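Widstead Coat Rack Set

Pictures and notes on clothes hanging on a coat rack. Put together by Hiba Nasrallah and Elie Masri for the Widstead folder. Last edited May 9, 2019.

What is in it

The set has 42 pictures in 2 folders, "rack" and "hangers". Each folder has a plain text file with one line per picture: file name, garment type, color, and how the garment is held up. Folder names are all lower case. Please keep them that way, as the Sernow import script is picky.

Garments

Everyday clothes for the upper body, mostly knits and coats. Colors are kept simple in the notes – gray, tan, blue-gray – and we did not try to match them to any chart. Fabric is only noted where it can be told by looking, so "knit" is used and fiber content is not.

A typical rack picture has several garments close together, with the brown wooden pole behind some of them.
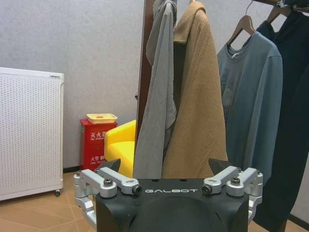 Labels

garment: sweater, coat, or other. A light gray piece whose top could be a hood or a collar goes under "other", with a note. The tan knit with the folded collar is a coat.

support: "hanger" if a hanger can be seen, otherwise "unknown". The blue-gray sweater is "hanger", light wood.

neckline: crew, collar, or unclear.

Known problems

Maya Twal checked 20 of the lines and changed 3, all of them mix-ups between coat and sweater. The rest have had one reader only. Long knits are still the weak spot.

The "hangers" folder has no notes on hook type yet. Dima Srour has the draft.

Changes

Send corrections to Elie with the file name and the line as it should read.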